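15/12/2024

Heating log, continued. The house was at 64 when I got up, which in Fahrenheit is acceptable for a kitchen and low for a room where somebody has to sit and type. Boiler had been running since before five. Outside it was below freezing and still, so the wind can't be blamed this time.

Read the gas meter before coffee: 2,867. I have started writing the readings on the inside of the cupboard door in pencil because the notebook keeps traveling to the car. The first pencil entry is from March, when the Hollcombe boiler went in, and the gap between then and October is blank. I regret that. A summer baseline would have separated hot water from heating and I would not now be estimating it from the shower.

Bled the radiators in order, ground floor first. Hallway: no air. Front room: a second or two of hiss, then water. Kitchen: no air. Back bedroom: a long hiss, then a spit of black water that got past the rag and onto the baseboard. Front bedroom: short hiss. Bathroom towel rail: the bleed screw is rounded off and I left it alone. System pressure fell below the green band, as expected, so I opened the filling loop and brought it back to the middle. Closed both valves, wiped the joints, checked with a dry tissue. No weep at either end.

Black water means magnetite, which means the inhibitor is either spent or was never dosed properly after the installation. The paperwork says it was dosed. The paperwork also says the flow temperature was set at commissioning, and I found it at maximum, so I give the paperwork limited weight. Ordered a bottle of Tritach inhibitor and a test kit. Will test before dosing, so I have something to compare against.

The main job today was balancing. The complaint, for the record, is that the front room gets too hot while the back bedroom never reaches its setting, and that the boiler cycles on and off every few minutes when only the upstairs is calling. Both of these are consistent with too much flow going through the nearest radiators and very little reaching the last one on the run.

Procedure as followed. All thermostatic heads off. All lockshields fully open, except the towel rail. System left to go cold for two hours, which made me unpopular. Then boiler on, and a note of the order in which each radiator warmed. Front room first, hallway right behind it, then kitchen, front bedroom, and the back bedroom a long way last. Closed the front room lockshield completely and opened it a quarter turn. Hallway the same. Kitchen a half turn. Front bedroom three quarters. Back bedroom left fully open. Clipped one thermometer to the flow pipe and one to the return at each radiator and adjusted until the drop across it was near 20 degrees.

The front room took four attempts. A lockshield valve does most of its work in the first fraction of a turn, and the plastic cap does not grip the spindle well enough to make small moves. A small adjustable wrench is better. I also learned to wait longer between adjustments than I want to. The first two sets of readings were taken too early and are crossed out.

Luminița Voicu came by at lunch to return the ladder and stayed to hold the second thermometer. She rents out the flat over the bakery and has the same boiler. Her view is that I should have turned the flow temperature down first and balanced second, since the drop across each radiator changes with the flow temperature anyway. I think the relative settings carry over well enough. She thinks I will be doing all of it again in January. We agreed to find out. She took the old pump bracket for her shelf.

After she left I dropped the flow temperature one notch on the dial. The cycling is better. I timed the burner over a full hour with only the upstairs calling and it held for noticeably longer stretches between stops. I want a proper plot of this before I claim anything. The Vemwood logger can take a reading every 300 seconds, which is too coarse to catch short cycles, and the finer setting eats the battery. A compromise would be to run it fine for one evening with the adapter plugged in.

Loggers are now placed as follows. One on the hallway shelf, away from the front door. One in the front room on the bookcase, out of the sun. One in the back bedroom at pillow height, since that is the air temperature a sleeping person cares about, and the one I had on the windowsill was mostly measuring the window. 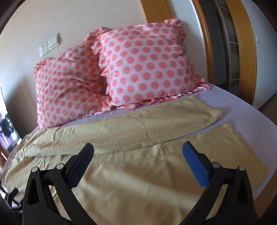 The windowsill figures from last week should therefore be ignored. I have kept them in the file with a note, because the difference between sill and room is useful in itself. It gives a rough idea of how much the glass is costing us. The old double glazing has a failed seal on one pane, and I have a quote for replacing the sealed unit only, 1,038 fitted, for the two largest windows. That seems steep for glass. Matei say the frames are sound. I have asked them to price the single failed pane by itself and have heard nothing back.

Back bedroom at six in the evening: up two degrees on the same time yesterday, with outside conditions close to identical. Front room down one, which is the right direction. Hallway unchanged. The return pipe at the boiler is cooler than it was by hand feel, though I have no earlier number to set against it and should have taken one before touching anything.

Still open:
Towel rail bleed screw. Needs an extractor or a new plug.
Lagging on the two pipes under the kitchen floor. The access panel is behind the freezer.
Thermostatic head in the front bedroom sticks when closing. Pin may need working loose with pliers and a drop of silicone.
Ask the installer for the pump speed setting and whether it modulates. The manual covers three models and is vague about ours.

Refitted all the heads before supper and put the settings back where they had been, so tonight's numbers can be compared with last night's. Pressure at nine o'clock had not moved. Black stain on the baseboard did not come off with soap. Will try the white spirit tomorrow on a corner first.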